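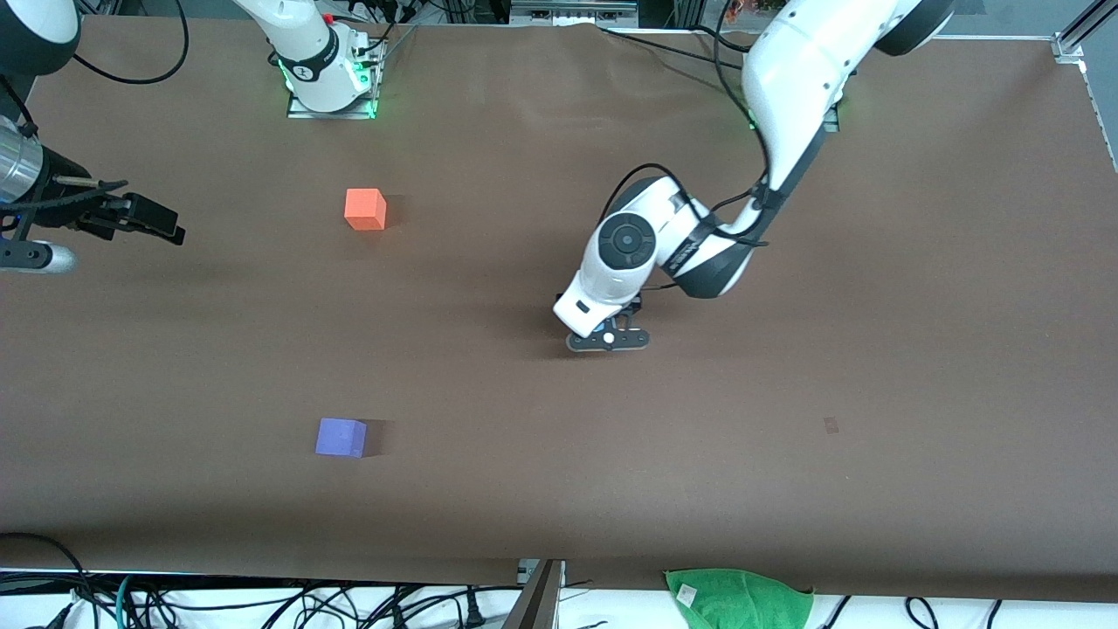 Chapter 7. When Two Arms Share One Table

Library > Robotics > First Course in Automation > Part Two > Chapter 7

This site uses cookies to remember your place in the book. By reading on you accept them. Manage settings

Let me begin with a bang. Well, a crunch.

A two-arm cell in the teaching lab at Stavthorpe had been stacking foam cubes for most of a morning. The task was as plain as they come: the left arm picks up one cube, the right arm picks up the other, and the first goes on top of the second. Students had run it 300 times that week without a scratch. Then, on a run that looked exactly like the others, the left arm swung in toward the middle of the table while the right arm was still there. The two wrists met. One gripper finger bent, a cable tie snapped, and a cube shot off the table and rolled under a radiator.

No one was hurt. The repair took an afternoon. And the investigation took nearly three weeks, and I think it's the best thing that ever happened to that lab!

I love this story because every part of it is ordinary. There was no exotic bug and no careless student. Dragica Đorđević, who ran the lab then, kept the bent finger and used to pass it around on the first day of class. I have held it. It is surprisingly light, and the bend is so clean that you'd think someone had done it on purpose in a vise.

7.1 What the log said

The cell kept a record of every command sent to each arm, and a separate record of where each joint was. The first thing the students did was lay the two records side by side. (Do this first, always. You will be tempted to start taking things apart. Put the screwdriver down.)

The left arm's record was perfect. It received its command, waited for the "clear" message from the right arm, and moved.

The right arm's record was perfect too. It received its command, moved, and sent "clear" at the end.

So both arms had followed their rules, and still they had hit each other. Take a minute with that before you read on. Write down two guesses in the margin. I mean it, because the fun of this chapter is in being wrong a few times first.

7.2 Three guesses, all reasonable

Gwion Rosser, then in his second year, guessed that the clocks disagreed. Each arm had its own controller, and each controller had its own idea of what time it was. If one ran behind the other, "now" on the left would not be "now" on the right. He checked, and there was indeed a difference between them, but it was 4 milliseconds at worst. An arm at that speed hardly moves in 4 milliseconds. A good guess, though, and we'll see clocks cause real trouble in Chapter 9.

Tudur Humphreys guessed the cables. Cables on a robot arm have to travel with it, and when a loop gets pulled tight it can drag on a joint or work a connector loose. Everybody in this trade has a cable story. He went over the whole cell, flexing each wrist by hand with the power off, and found one strap that wanted replacing. It had nothing to do with the crash.

The third guess came from Arwel Wynne, and it was so simple that the others groaned. What, he asked, does "clear" mean?

7.3 What "clear" meant

They opened the program and looked. The right arm sent "clear" when its last motion command was finished. But finished, in that controller, meant that the command had been handed over to the motors. The arm itself could still be on its way!

On most runs this made no difference. The right arm's final move was short, and it was home long before the left arm got anywhere near the middle. On the bad run, the cube had been placed farther in than usual, so the right arm had a longer trip back. The message went out on schedule. The arm was late.

Look at how well this fault hid itself. It depended on where a person had put a foam cube. It left no error in the log, for the software had no error to report. You could run the cell 3,000 times with the cubes near their usual spots and come away sure that it was safe.

We call this kind of fault a race condition. Two things happen at the same time, the result depends on which one gets there first, and the program has no means of making sure. You may have met race conditions in a programming class, where the usual damage is a wrong number on a screen. With arms, the damage has a sound.

7.4 The repair, and a better repair

The quick repair was to add a pause. The right arm would wait a moment before saying "clear." It worked, and Đorđević let them run it for a day before asking her favorite question: how long a pause is long enough?

Nobody could answer. A longer trip would need a longer pause. A pause long enough for every trip would make the cell painfully slow, and if someone later lowered the speed of the right arm, the pause would be too short again and the crash would come back.

The better repair used the joint record. The right arm now says "clear" when its measured position is outside the shared space, and it has to keep saying so. If the message stops for 100 milliseconds, the left arm stops too. Silence is treated as danger. You will see that idea again and again in this book, so underline it: a safe system needs a fresh reason to keep moving.

They also drew the shared space on a plan of the table, which had never been done. Until that week, each student had carried a slightly different picture of it in his or her head.

7.5 What you will do in this chapter

You'll build the faulty version first. Yes, on purpose, in the simulator, where bent fingers cost nothing. You will move the cubes about until you find a placement that makes the arms collide, and then you'll repair the program twice, once with a pause and once with a measured position. I promise you will enjoy the first part more than you should.

After that we go on to stop distances, speed limits near people, and how to write an incident report that a stranger can use. The report from Stavthorpe, written mostly by Rosser, is printed in full at the end of the chapter, spelling mistakes included.

Before you start, have these ready:

- your simulator files from Chapter 6, with both arms loaded
- a sketch of the table, seen from above, with room to draw on it
- the two guesses you wrote down in Section 7.1

Words to know: race condition, shared space, handshake, measured position, commanded position, heartbeat signal, protective stop.

Warm-up. Think of two people using one narrow kitchen. Write the rule they follow to keep from bumping into each other with hot pans. Then find a way to break it while both people still obey it to the letter. Bring your answer to the first session, and be ready to act it out.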